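4. Clearing a table after a snack

4.1 Why this chore

Most published work on household manipulation picks tasks that are easy to score. A block goes in a bin or it does not. Clearing a table after people have eaten at it is harder to score and, for that reason, more useful to us. A person who clears a table decides many small things without noticing. Some items are trash, some go to the sink, some belong to a child and go back in a toy box, and some should be left where they are until their owner says otherwise. The handling is also mixed. A bowl is rigid and has a rim to hold. A wrapper has no fixed shape and weighs almost nothing.

We wanted to know how much of this chore a current two-armed machine with jointed hands can do without help, and where the remaining failures come from. Section 3 reported results for single objects placed one at a time in front of the robot. The present section covers full tables.

4.2 Setup

The trials were run at the Leltside test room over 7 weeks, ending in April. All tables were covered with cloth. Earlier pilot runs on a bare surface gave better results with flat items, but most of the homes in our survey use some kind of cover, and cloth changes the task in two ways. It adds friction under the fingertips when they try to slide beneath something thin, and it moves. A hand that presses down and drags will often pull the cover along with the object, and then everything else on the table has shifted too.

Each layout drew from a pool of household things in four groups: dishes and utensils, food packaging, drink containers, and items that have no business being on a table at mealtime, such as toys and scraps of paper. Chanida Phetsri prepared the layouts from a list and took no part in operating the robot. Items were put down as people leave them. Packaging was crumpled, bottles were allowed to lie on their sides, and plates were not cleaned between trials unless residue had begun to transfer to the fingers.

The planner, Galeck, takes views from a chest camera and produces a sequence of pick, place, and tool-use steps. Low-level hand control was handled by the Arumugam grasp library with its default settings. We did not tune either one to the objects in the pool. In all we ran 234 full-table trials, which gave 3505 separate grasp attempts. A trial ended when the planner declared the table done, when a safety stop was triggered, or when 39 minutes had passed.
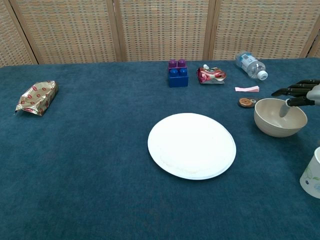 A trial was counted as complete only if every item had reached the right place and nothing had been dropped, crushed, or spilled on the way. This is a strict rule. We also kept a looser score, in which a single minor fault was allowed, but we use it only when comparing our results with those of the Handomitz study, which scored its trials that way.

Figure 4. A test table with dishes, food packaging, a water bottle, and toy blocks. The robot's hand, at right, is holding a utensil in the bowl.

4.3 Results by type of item

Rigid dishes gave the least trouble. Bowls were picked up reliably by the rim, and the approach direction hardly mattered as long as there was room for the thumb. Bowls with a utensil left in them were slower. The planner had to decide whether to take the utensil out first or carry both together, and it changed its mind more often here than anywhere else. In most of the slow trials the hand took hold of the handle, released it, and took hold again before committing.

Paper plates were worse than we expected. A paper plate lies almost flat, its rim is low, and it bends under a fingertip. Two strategies worked. The first was to slide the plate toward the table's edge and pinch it where it overhung. The second was to press one side gently so that the other side lifted. The planner found the first on its own but often chose it when other things were in the way, and several of the collisions we logged began as a plate being pushed across the cloth into a neighboring object.

Paper cups were easy to grasp and easy to ruin. The default grip force suits a ceramic mug. An empty paper cup folds under it, and a cup with liquid in it empties onto the table. Lowering the force fixed the first problem and introduced slips. The controller has no good way to judge from a view of the outside how full a cup is, and neither do people, who find out by lifting it a little. A lift-and-check step would be simple to add, and we recommend it.

Bottles lying on their sides rolled. A person puts one finger behind the bottle, or comes down on it with an open hand, and does this without thinking. The robot closed its fingers from one side at a time, and the first contact was often enough to send the bottle away. The grasp was then repeated at the new position. Most of these trials did recover, but at a cost in time.

Wrappers and bags were the largest source of error. Shiny packaging confused the depth estimate, so the hand tended to close above the object or press hard into the cloth beneath it. When a grasp did succeed, the next problem was letting go. Light foil stuck to the fingertip pads and came back out of the trash bin with the hand. The planner, having recorded the item as placed, did not look again.

Small flat things, such as folded paper, were missed in a different way. Many were never attempted. Galeck drops detections below a size limit in order to avoid chasing marks and crumbs, and a strip of paper seen from across a table can fall under that limit. Raising the sensitivity brought the paper back, along with a good many attempts to pick up stains.

4.4 Results by decision

Grasping was only part of the chore. We also looked at what the robot meant to do with each item, whether or not the hand managed it. Sorting dishes from trash was mostly correct. Toys were handled well when they looked like toys and were standing apart from the food. A stack of blocks was usually moved as one thing, which is what a person in a hurry would do, but the planner gave no sign of knowing that the stack could come apart in the hand, and sometimes it did.

Leftover food was the weak point. An item that might be a cookie or might be a coaster calls for three different actions depending on the answer: throw it out, save it, or leave it alone. People settle this by looking closer or by asking. The planner did neither. It picked the most likely label and acted on it at full speed — a poor habit when the action is throwing something away. We count this as a more serious fault than a dropped bottle, even though our score treats the two alike.

4.5 Can the machine do the chore?

With the tables as we laid them out, the answer is that it can do much of the work and cannot yet be left alone with it. The items it clears well are the ones that take a person the least effort. What it leaves behind is light, thin, or ambiguous, and someone still has to come to the table and finish. In a home that limits the time saved, though it may still help a person who finds it hard to lift or carry dishes.

We see two changes that would matter more than a better hand. One is to look again after every placement and compare the result with the plan. The other is to let the robot set aside anything it is unsure of in a single spot and go on with the rest — the same thing most of us do when clearing up after guests. Both are software changes, and both can be tested on the same layouts. The first is already running in our current build and is evaluated in Section 5.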